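Notebook, April – grants desk, Metalley Community Fund

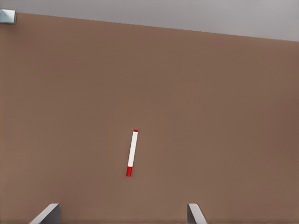
Tabletop, brown, grey behind. Render.

Picking up from the last entry. The small grants round closed at noon and I am so pleased with how the new form went. We had 194 applications through by the close, which is well up on the spring round last year, and the short form seems to be doing what we hoped. People are answering the question we asked! Most of the budgets add up on the first go, too.

Things tried this round:

Budget section cut back to 11 lines. The old one ran over two pages and had a separate spot for in-kind support that everybody filled in differently. Now in-kind goes in its own column beside the cash figure. I read a batch this morning to see how it was going and only had to write back to a handful of groups. The Jirbridge toy library put their donated rent in the cash column, but their note made it obvious what they meant, so I've moved it over and emailed them to confirm.

Story question capped at 600 words. I was nervous about this one. I thought the bigger organisations would squeeze in a lot of jargon and the little ones would feel short-changed. What I'm seeing so far is the little ones writing lovely plain stuff – the Aditz seniors' lunch told us who comes, what they eat, who drives the bus and what happens when the bus is in for repairs. I could have read another page of it. A couple of the larger applicants went over and the form chopped them mid-sentence. Need to fix that: a live counter under the box and a warning before it cuts anything. Added to the list for the form people.

Charity status check. Still the slow bit. Registered groups are quick, as the number goes in and the name comes back. The unregistered ones need an auspice letter, and about half of those letters are the old template, which doesn't say who holds the money. I've rewritten the template with one extra sentence: "The auspicing body will receive the grant, hold it in its own account and release it to the project on request." Short enough that nobody should mind signing it again. Sending it out with the receipt emails this afternoon.

Note for whoever does this next: don't reject on a missing letter. Park it under "waiting on paper" and send the template. Last round we knocked some out for that and then spent weeks undoing it.

Scoring. Trial run before lunch with 2 readers per application, scoring separately and only comparing at the end. Loved this. In the old way we all sat around and the first person to speak more or less set the score. On the trial batch the readers were close on need and on budget, and miles apart on "community benefit", so that heading is too woolly. My rough go at splitting it:

– who gets something out of this, and how do you know they want it
– what is left behind when the money is spent

Second one needs work. A one-day picnic leaves nothing behind you could put on a shelf and it might still be the best thing we fund all year. Maybe "what changes for people afterwards". Will try both wordings on the next batch and see which gets the readers closer together.

The Bühler bequest. Finally got the deed out of the safe and read the whole thing. It's broader than we've been treating it! We have always used it for music lessons, and the wording is "the teaching of music and the making and mending of instruments". Mending! There's an application sitting in the pile right now for a brass repair bench at the Jirbridge hall, and I'd have sent it to the general pool where it would be up against food relief. Want the solicitor to look at my reading before I get carried away, but it seems clear enough to me. If it holds, it also takes some pressure off the general pool.

Reports from last year's grants. Most are in. The best one was a page and a half with a list of what went wrong, including the wrong size marquee. I'd like to ask permission to send it out (names off) with the award letters as a sample of what a useful report looks like. We keep telling groups we want the bad news as well and I don't think they believe us.

To do
– counter on the story box
– new auspice template out with the receipts
– deed to solicitor, page with the mending clause flagged
– second batch to readers, both wordings
– ring Aditz lunch re their bank details, the account name doesn't match the letter
– reserve figure for the general pool, need it before the shortlist

4.40 pm. Receipts sent. Three bounced, all typos in the address, fixed and resent. Toy library has already replied and yes, the rent is in-kind.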